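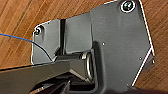 Dark gray metal over orange-brown planks, with a screw set into a recess at the top corner.

The Bracket Comes Out of Hiding

For most of the last century, furniture makers worked hard to keep metal out of sight. Brackets went under the tabletop or behind the rail, and if one had to show, it was painted to match the wood. A buyer was supposed to believe that a table stood up by joinery alone.

Finlay MacAulay started out that way. He spent nine years building dining tables at Lundgren, a contract shop that supplied restaurants, and every one of them left the building with its hardware covered. Customers called anyway. A leg had come loose, and they could not find the screw to tighten it.

"They'd flip a table over and there would be a plug glued on top of the thing they needed," he says. "I glued a lot of those plugs."

His own shop, Gusura, makes tables, benches and wall shelves with the hardware left in view. The plates are dark and matte, and the screws sit in recessed holes where anyone with a screwdriver can reach them. The shop turns out 163 pieces a year, most of them to order. A bench takes him a little under two weeks, and the metal accounts for more of that time than the wood does.

The plates are cut and bent by a fabricator across town. They come back with sharp edges and a gray skin of scale. MacAulay files each edge by hand, breaks the corners, and then blackens the steel and rubs it with wax. He does not try for an even color. A plate that comes out slightly mottled goes on the furniture like any other. Where the edge has been filed it picks up light, and on a dark plate that line is the first thing people notice.

Getting the screws flush is slower. The recess has to be deep enough that the head doesn't catch a sleeve, but if it goes too deep the steel around it gets thin. He drills a test hole in scrap every morning before he touches a finished part. Sixty-five rejected plates are stacked under the bench by the back door, and he uses them as weights during glue-ups.

Wood moves and steel does not, at least not in the same way. A wide plank top will swell across the grain in August and shrink again once the heat is on. If a plate is screwed down tight at both ends across that width, something will split. MacAulay handles it by putting a round hole at one end and a slightly long one at the other, so that the second screw can travel. He checks his first few tables every summer, and so far the tops are sound.

The look has spread. Mustari, a small studio that used to make only lamps, now sells a shelf held up by two folded plates. Oleo, which began as a finish supplier, has added a dark wax for steel and sells it next to its floor oils.

Care is simple. Dust the metal with a dry cloth and keep water from standing on it. If a rust spot comes up, rub it lightly with fine steel wool and put a thin coat of wax over it, wiping off the extra before it dries. Keep the steel wool off the wood, where loose fibers can lodge in the grain and leave dark marks. Check the screws once a year and snug them by hand. A power driver will chew up the recess in the head, and a chewed-up screw is hard to get out.

A Gusura bench starts at $1,000. Wall shelves are $93 each, with the screws included and the screwdriver extra.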